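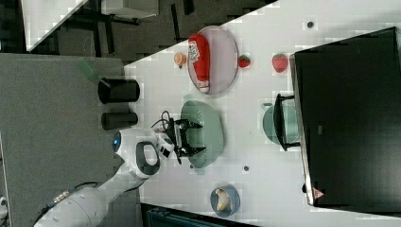
3.2 Montagem e manutenção da célula

Vou ser franca: passamos mais tempo cuidando da célula do que coletando dados, e acho que isso merece uma seção própria. O braço branco fica ao lado do tampo, com uma garra paralela preta de dois dedos na ponta, e os cabos da garra sobem em laço e voltam para o braço. Esse laço foi a nossa dor de cabeça em janeiro! Curto demais, ele puxava o conector quando o punho girava; comprido demais, enroscava nos dedos. Quem achou o comprimento certo foi a Aniela Żak, depois de 9 tentativas (e muita fita).

A cada 200 ciclos a gente para tudo, reaperta os parafusos dos dedos e refaz o zero da garra no controlador Starkunero.
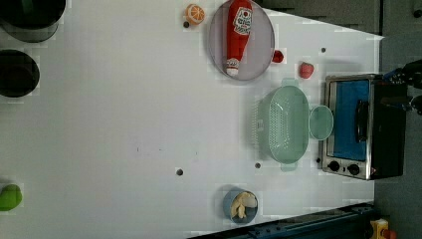 Esse zero é mais chato do que parece, porque um desvio de dois milímetros já basta para o dedo bater na borda de um prato, e aí a sessão inteira vai para o lixo. No ciclo 349 aconteceu exatamente isso: o suporte da Fendden tinha afrouxado e eu só percebi revendo os registros. Desde então, antes de ligar o braço, confiro também a câmera do punho. Abro a garra, levo o braço até a pose de referência e vejo se os dois dedos aparecem na parte de baixo do quadro, com o tampo visível entre eles.

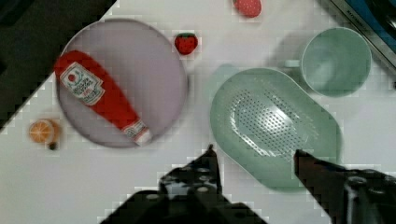
Figura 3. Vista da câmera do punho, com os dedos da garra abertos sobre o tampo.

Se um dedo some ou aparece torto, solto o suporte, realinho e repito a calibração extrínseca com o roteiro Clillov (dá um trabalhinho, mas compensa).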